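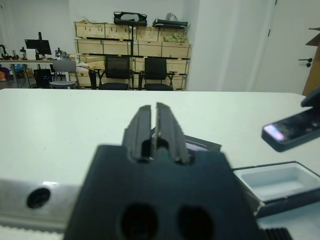
About Mumulwood

Mumulwood is a small workshop in Flenbridge that tests robot arms for people who are thinking of buying one. We do not build robots and we take no commission from anyone who does. Customers come to us with a job they would like a machine to do, we try it on our own benches, and we write down what we found. Fairly often what we found is that they should keep their money.

That has given us a name for being hard to please, and we'd like to keep it. Most of us came here from factory floors, where we had already sat through a lot of demonstrations. We know how a good one is put together. The part is always in the same spot, the lighting is always the same, and the person presenting stands very close to the stop button. Then the machine is delivered, the parts come in a slightly different bin, and the line goes back to doing things by hand while everyone waits for a phone call.

What our open days are like

We open the workshop to visitors every November and a few other times during the year. People have told us it is a slow afternoon. We agree. You will see an arm reach for something on a white table, close its fingers, and either get it or not. Then it tries again. There is no music, and we don't edit the bad runs out of what we show on the day.

Before a visit we pick one task and say in writing what would count as success. At the last open day the task was picking up a small plastic part and placing it in a tray. We set it for 300 tries. If that sounds like too many to watch, it is, so we run most of them before the doors open and leave the full log out on a desk for anybody who wants to read it. Visitors are welcome to choose where the part goes for the remaining runs. This is the portion of the day that suppliers enjoy least.

Groups are limited to 6 people at a time. We tried bigger groups and found that those at the back saw only shoulders and went home believing whatever the loudest person in front said about it.

What we will not tell you

We will not tell you that an arm is "ready" for your plant. We have never seen your plant. We can tell you how it did on our table with our parts, and which things made it fail. A gripper that handles a stiff box all day may be useless on a soft bag, and a camera mounted close to the fingers gives you a fine view of the fingers and can miss a good deal behind them. These are dull findings, but they are the ones that cost money later.

We also won't give you a payback period. We have been handed plenty of them, worked out to the month, and we have yet to see one that included the hours somebody spends clearing jams.

The Pamia trial

The job we get asked about most is Pamia, a packing cell that Daly, a local parts distributor, asked us to look at before signing for it. The sales demonstration was very smooth. We asked to bring our own parts and were told that this would need to be scheduled. It took five weeks to schedule. With our parts the cell did some things well and some badly, and Daly bought a smaller version for a single product. It may turn out to be the right choice. We've asked to come back and look after a full year of use, and we'll publish that report whichever way it goes.

Are we against automation?

We hear this at every visit. No. We like these machines and spend most of our days with them. Several of the jobs we have tested are jobs that no person should have to do for eight hours, and we would be glad to see an arm take them over. We just want to see it done on an ordinary shift, with ordinary parts, by whoever happens to be working.

Visiting

Open days are free. Please sign up ahead of time, wear closed shoes, and stay behind the taped line while an arm is moving. You may bring a part of your own for us to try, as long as it fits in one hand and isn't sharp. Suppliers may attend on the same terms as everyone else, and they may not adjust the equipment between runs.

Page last updated 4 July 2018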